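Appel à participants — groupe de travail sur la supervision des marchés

10 août 2020

Akano cherche des praticiens pour son cycle d'automne sur la régulation financière. Première séance en octobre, tout se passe à distance. Sujet : la liquidité des fonds ouverts quand les rachats s'accélèrent, et ce que le superviseur peut demander, à quel moment, à qui.

Profils : contrôle des risques, conformité, dépositaires, juristes de marché. Les petites sociétés de gestion surtout, on en manque toujours. Pas besoin d'avoir publié. Trois séances, présence attendue aux trois.

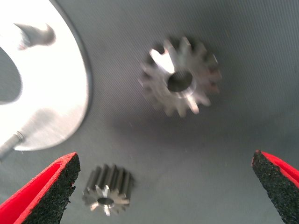
Une participante du dernier cycle nous a écrit que les échanges sur les suspensions de rachats étaient trop courts, et que les dépositaires n'avaient presque pas eu la parole. Elle demandait aussi que les documents arrivent avant la séance et non le matin même. C'est noté. Une séance entière sera réservée aux suspensions, dossier envoyé une semaine avant.

Côté pratique : indemnité de 600 euros pour le cycle complet, versée par Prima après la dernière séance. Pas de frais d'inscription. Le travail de lecture est réel, plus de 100 pages en tout, en français et en anglais.

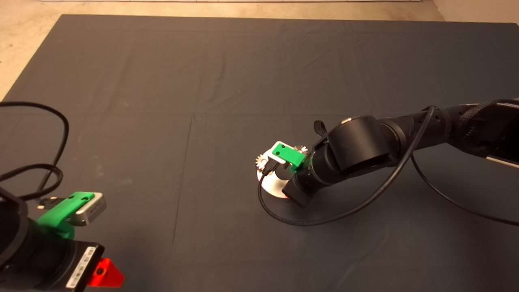
Les échanges ne sont pas attribués — compte rendu anonyme, relu par les participants avant diffusion. Kushwaha assure le secrétariat et la traduction. Les salariés d'un établissement surveillé doivent joindre l'acord de leur employeur, un simple mail suffit.

Pour candidater : un CV, une demi page sur un cas rencontré (sans nom de client), vos disponibilités en octobre. Un seul fichier svp.
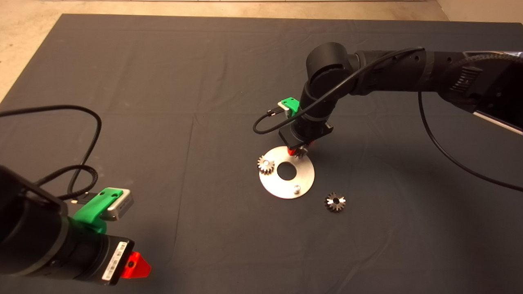
Envoi au secrétariat, référence Isen 309 dans l'objet, sinon le message se perd. Réponse à tout le monde, même négative. Candidatures lues au fur et à mesure, donc ne pas trop attendre.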